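Módulo 3. Puesta y retirada de mesa con mobiliario plegable
Apuntes de clase
Curso de servicio de comedor y economía doméstica
Docente: Zoila Rivadeneyra
24 de julio de 2018

3.1 Qué se trabaja en esta sesión

La sesión anterior terminó con el inventario de vajilla. En esta se pasa a la mesa: cómo se coloca un servicio individual básico, en qué orden se retira y qué cambia cuando la mesa es plegable. Los apuntes siguen el orden de la práctica y sirven también para preparar la prueba del final del módulo.

El servicio individual básico del curso tiene 4 piezas: tenedor, cuchara, cuenco y vaso. No se incluye cuchillo. El cuchillo y el plato llano aparecen en el módulo siguiente, junto con el servicio de dos platos.

3.2 La mesa plegable

Antes de poner nada encima hay que revisar la mesa. Se abre en el suelo, de lado, y se levanta entre dos personas cuando el tablero es grande. Una vez de pie:

- Comprobar que las patas están abiertas hasta el tope.
- Apoyar las dos manos en el centro del tablero y empujar hacia abajo sin cargar el peso del cuerpo.
- Mover ligeramente una esquina. Si la mesa cojea, girarla un cuarto de vuelta y volver a probar. En un suelo de baldosas casi siempre hay una posición en la que asienta bien.
- Pasar la mano por el borde. Los cantos levantados enganchan el paño y acumulan suciedad.

Los tableros con dibujo de mármol tienen una dificultad propia: las vetas disimulan las migas y las gotas secas. Conviene agacharse y mirar la superficie a contraluz antes de darla por limpia. Quien solo mira desde arriba suele dejar restos en las zonas de más color.

Cuando se trabaja con dos mesas, una hace de mesa de servicio y la otra de mesa auxiliar. Entre las dos se deja paso suficiente para llegar a los cuatro lados de la mesa de servicio. No hace falta que queden paralelas. En salas pequeñas resulta más cómodo girar la auxiliar, de modo que la persona que retira pueda dejar las piezas sin dar la vuelta.

Los cables y regletas que haya en el suelo se localizan antes de empezar. El recorrido con las manos ocupadas se hace siempre por el lado libre.

3.3 Materiales de las piezas

Acero inoxidable. Se usa en cubiertos y cuencos. Resiste golpes y admite agua muy caliente, pero marca los dedos y las gotas de cal. Se seca a mano, con paño de algodón que no suelte pelusa. El estropajo metálico queda descartado: raya el brillo y la raya ya no sale. El detergente del aula es Drokum líquido, diluido en el cubo según la etiqueta.

Plástico translúcido. Se usa en vasos de diario. Pesa poco y se vuelca con facilidad cuando está vacío, sobre todo si es más estrecho por abajo. Con el tiempo pierde transparencia. Se lava con esponja blanda y se guarda boca abajo, sin encajar unos vasos en otros mientras quede humedad.

Tablero plastificado. Se limpia con bayeta húmeda bien escurrida y se repasa con otra seca. El agua que se queda en el canto acaba entrando bajo la banda del borde.

3.4 Colocación del servicio

Las piezas se traen a la mesa en dos viajes. En el primero, los cubiertos. En el segundo, el cuenco y el vaso.

1. El tenedor se coloca a la izquierda y la cuchara a su derecha, con los mangos hacia el comensal. En la versión reducida que usamos en clase los dos cubiertos van juntos, a la izquierda del cuenco. En la versión completa el cuenco queda entre ambos.

2. El cuenco se deja a la derecha de la cuchara. Se sujeta por fuera, por debajo del borde, sin meter el pulgar dentro. Se posa sin arrastrar.

3. El vaso va en el extremo derecho. Se coge por la mitad inferior, nunca por la boca.

4. Se revisa el conjunto desde el sitio del comensal, sentándose si hace falta.
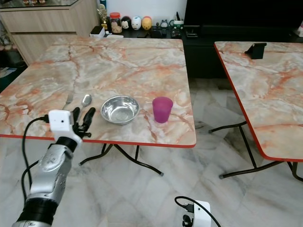
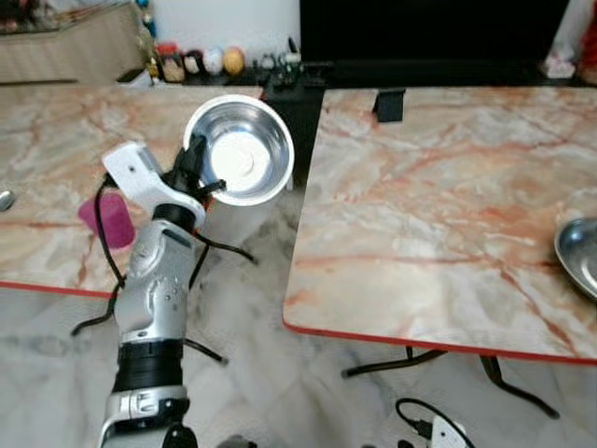
Versión reducida del servicio en la primera foto; en la segunda, el cuenco sostenido en alto.

3.5 Orden de retirada

La retirada se hace pieza a pieza y con un orden fijo. Cada grupo puede discutir variantes, pero en la prueba se pide este:

1. Cuenco. Es la pieza que más espacio ocupa y la que puede llevar restos. Se levanta en vertical hasta que libra el vaso y después se desplaza hacia la mesa auxiliar. Si tiene líquido, se mantiene horizontal durante todo el recorrido. Vacío, puede inclinarse.

2. Cubiertos. Se cogen por el mango, los dos a la vez, y se dejan dentro del cuenco o en la bandeja. En el curso preferimos la bandeja: el acero contra acero hace ruido y raya el fondo.

3. Vaso. Se retira al final. En un comedor real el comensal puede seguir bebiendo cuando ya ha terminado de comer.

4. Repaso del tablero, de dentro afuera, recogiendo las migas con la mano ahuecada junto al borde.

Sobre la mesa auxiliar las piezas se agrupan por tipo. Los objetos que no son del servicio (soportes de teléfono, llaves, bolígrafos) se apartan al fondo y no se mezclan con la vajilla.

3.6 Errores frecuentes

Los que siguen salieron en las prácticas de junio.

Arrastrar el cuenco sobre el tablero. Deja marcas grises que luego se confunden con el dibujo.

Coger el vaso y el cuenco con la misma mano. Se gana un viaje y se pierde el control del vaso.

Dejar piezas demasiado cerca de la esquina. En una mesa plegable cualquier roce con una pata se nota en el tablero. La distancia mínima al borde que aplicamos es de 4 centímetros.

Secar los cubiertos en manojo. Quedan gotas entre los dientes del tenedor y en la unión del mango.

Plegar la mesa con el canto todavía mojado.

3.7 Práctica

Por parejas, con una mesa de servicio y una auxiliar. Una persona coloca y retira; la otra observa y rellena la hoja Pleris. Después se cambian los papeles. Cada persona hace el ejercicio dos veces: la primera sin límite de tiempo y la segunda con cronómetro.

La hoja se puntúa sobre 100. La revisión de la mesa vale 27 puntos y el resto se reparte entre colocación, retirada y limpieza final, según el cuadro del reverso. La caída de una pieza obliga a repetir el ejercicio, aunque la pieza no se haya dañado.

3.8 Para la próxima sesión

Leer el apartado 4.1, sobre el servicio de dos platos. Traer dos paños de algodón lavados y la hoja de observación firmada por la pareja. Quienes faltaron a la práctica de inventario la recuperan al comienzo de la clase, con la vajilla del armario Derari.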